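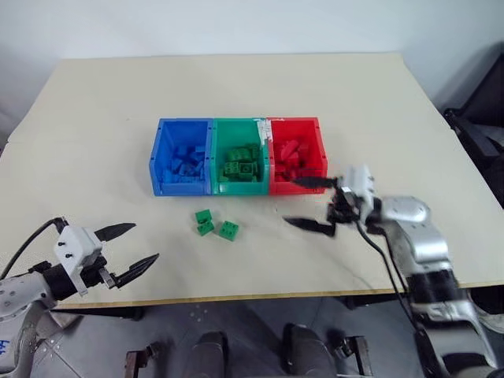

Unit 5: Reading a Kit Before You Buy It

Handout for the evening section. Bring it back next time, with pencil on it.

Tonight's product is the Kavanagh two-arm bench kit, list price $2695, sold by Ekden out of Fustthorpe. The brochure calls it "a complete sorting solution." The word "complete" will get its own section.

1. What the task is

Toy bricks go in the bin of their own color: blue, green, red. A four-year-old can do this and will then refuse to, so there's a market. We use bricks in this course for the same reason everyone does: they're cheap, they come in a few honest colors, and they don't bruise. Please don't conclude that a kit which sorts bricks will sort your client's tomatoes. Ekden would like you to conclude this. Page two of the brochure has a tomato on it.

The green bricks lying out on the table in front of the bins are the job. The bricks already in the bins are where the job gets awkward, and we'll come to that.

2. What's in the box

Two arms, two grippers with pointed black fingers, a base, cables, a license for the software, and a printed quick-start guide that is neither.

What isn't in the box: a table, bins, bricks, a computer, or anything to fasten the base to. Siobhán Keane priced the missing pieces for us last term and got another $400 without trying hard. Write both numbers down. When a client asks what it costs, they mean the sum.

3. Claims, and how to read them

"Picks up to 48 parts per tray." That's a capacity. It tells you how many parts the tray in their test held. It says nothing about how long it took, or how many ended up on the floor. If you see "up to," ask for the worst run as well as the best one.

"Works with any bin." Look at the bins. They have thick rims and small holes near the top corners, and they stand pressed together with no gap. A gripper that opens into a wide V needs room to open and room to let go. Over a bin heaped near its rim, it has less of both. Any bin, then, provided it's wide, shallow and mostly empty.

"Two arms, twice the output." Only if they can stay out of each other's way. Three bins in a row means a middle one, and both arms will want it. Ask who waits. Finbarr Phelan asked this on the vendor call and was promised a white paper. We remain hopeful.

4. Questions to put to the vendor

Does the price include the second year of the license?
What does a replacement finger cost, and how soon does it ship?
What does the arm do when it closes on nothing? (Some stop. Some carry the nothing carefully to the bin and record a success.)
Can the bins be moved without teaching the whole job again?
Who picks up the phone in June?

5. For next time

Write one page, to a small parts shop in Jultemham, saying whether they should buy this kit. You may say yes. Give the full cost, one claim you believe and one you don't, and the test you'd run to find out. Any page containing the word "solution" comes back to you unread, unless it's about chemistry.

Senga Swanson has the spare brochures. Lab slots are on the sheet by the door; two people to a slot, and put the bricks back by color when you're finished.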